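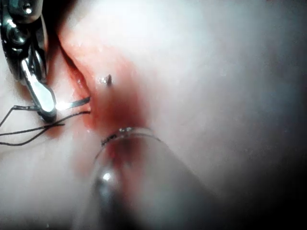 Suturing practice on tissue: frequently asked questions

Last updated Monday, July 3, 2023

These answers cover the tissue sessions in the Bultotum skills room. For the foam pad sessions, see the separate sheet in your welcome packet.

Why is the thread black?
Black is easy to follow. The strands stand out against a moist surface, and you can still find them near a patch of blood. We stock undyed thread too, but please learn on the black first. It is much harder to see a crossed strand or a loose loop in a pale thread.

What tissue do we use?
Fresh pork from a butcher, bought for the session and kept in the refrigerator until setup. If you can't handle pork for religious or personal reasons, tell us when you sign up and we will set out a synthetic pad at your place. Both groups work through the same exercises.

Will there be blood?
Sometimes. Pieces vary, and some release more fluid than others once you start working on them. Blot with gauze – don't wipe. Wiping drags the thread and can pull a stitch sideways. If you can't see where the thread goes into the tissue, stop, blot and look again before you tighten anything.

My thread keeps ending up in a wavy loop on the surface. Is that a problem?
A slack loop is fine while you are between steps. It becomes a problem if you pass the needle through it by mistake, or if it slides into the fold you are trying to close. Lay the loose part off to one side before each throw. If it curls badly, run it once between two gloved fingers.

Where should I grip the thread?
Near the tip of the jaws, on a part of the thread you plan to trim off. The jaws can flatten or nick the strand, and a nicked strand may break when you tie down. Keep the jaws off the section that will end up in the knot.

How tight should a stitch be?
The two edges should touch and stay flat. If the tissue bunches up or turns pale along the crease, the stitch is too tight. If you can see into the groove after tying, it is too loose. Most beginners pull too hard for the first hour or so.

How long is a session?
Two and a half hours, with a short break. Plan on cleanup taking up the last part of that. There are 7 places per session, and each place has its own tray and lamp.

The light bounces off my instruments and I can't see the tip. What can I do?
Tilt the lamp before you move your hands. Polished steel throws a strong glare when the light comes from straight above, and the tip of the jaws is usually the worst spot. Bringing the lamp in from the side fixes it for most people. There are two matte-finish needle holders in the second drawer if it doesn't.

What is on the tray?
A Brunex needle holder, toothed forceps, scissors, gauze, one packet of black Macedo practice thread and a sharps cup. Extra thread is in the Bimport boxes on the shelf by the door. Please finish an open packet before you take another.

Can I bring my own instruments?
Yes, if they are clean and in working order. Mark them with colored tape, as everything gets washed together at the end.

What do I wear?
Closed shoes and short sleeves, or sleeves that stay up. Gloves, aprons and eye protection are supplied. We have nitrile gloves only, in sizes small to extra large.

How do I clean up?
Needles go in the sharps cup first, before anything else leaves the tray. Thread scraps and gauze go in the lined bin, and the tissue goes in the sealed bag at the end of the counter. Rinse the instruments in cold water, open the hinges and brush the inside of the jaws. Bits of thread get caught in the joint.

Can I take the practice tissue home?
No. The same goes for used needles.

I stuck myself. What now?
Put everything down, take your gloves off, wash the spot with soap and running water, and tell whoever is teaching. We fill out a form every time, even for a small scratch.

Are the materials sterile?
No. Everything in the skills room is for practice only. The thread is sold for training and is never to be used on a person or a live animal.

Who do I ask about makeup dates?
Rocío Gallardo handles scheduling. Makeup sessions for the spring group run in February only.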